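The Balance

The letter from Garrido came on a Tadby College envelope with the college crossed out, and Iara Carrasco read it standing up. The balance was $15,464. Her grandmother, who had signed for it, was in the next room with the television on.

"Is it them?" her grandmother called.

"It's them."

The monthly payment had gone up to $434. Iara had started at Tadby in September, four years back, and left after 2 semesters when her mother's hours were cut at the Vorna plant. The loan was in three names. Her mother's was first, then her grandmother's, then hers, in the order they had sat at the desk in the aid office. The woman there had turned the screen around so they could see where to sign, and Iara's grandmother had asked if it was like a mortgage. The woman said it was a lot like that, but without the house.

Iara took the letter to the kitchen table and got out the checkbook, the gas bill and the jar. 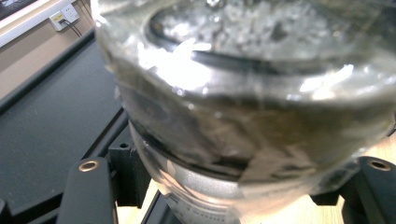

The jar, close up.

They had kept money in it since she was in high school. It used to be for college. Now it was for having gone. Her grandmother put in what she made hemming pants, and Iara put in her tips from the diner in Pellurley. Her mother put in nothing and paid the rent, and they had all agreed that was fair.

Her cousin, Iara Navarrete, came by after supper. They had both been named for the same great-aunt and had stopped minding it. Navarrete had finished at Tadby and owed more than any of them, and she read the letter twice with her coat on.

"You can ask them to take Grandma off," she said. "There's a form. You have to make the payments on time for a while first."

"How long?"

"It doesn't say here. I'd call."

Iara called in the morning from the back step of the diner. She was on hold through most of her break. The man who picked up asked for the name on the account and she gave all three.

"Which one are you?" he asked.

"The student," she said, and then, "I was the student."

He typed for a while. He said he could mail the form but it had to go to the first borrower - that was her mother - and she would need to be the one to ask. Iara wrote that on her order pad, under a table's eggs and toast, and went back in to put the order up.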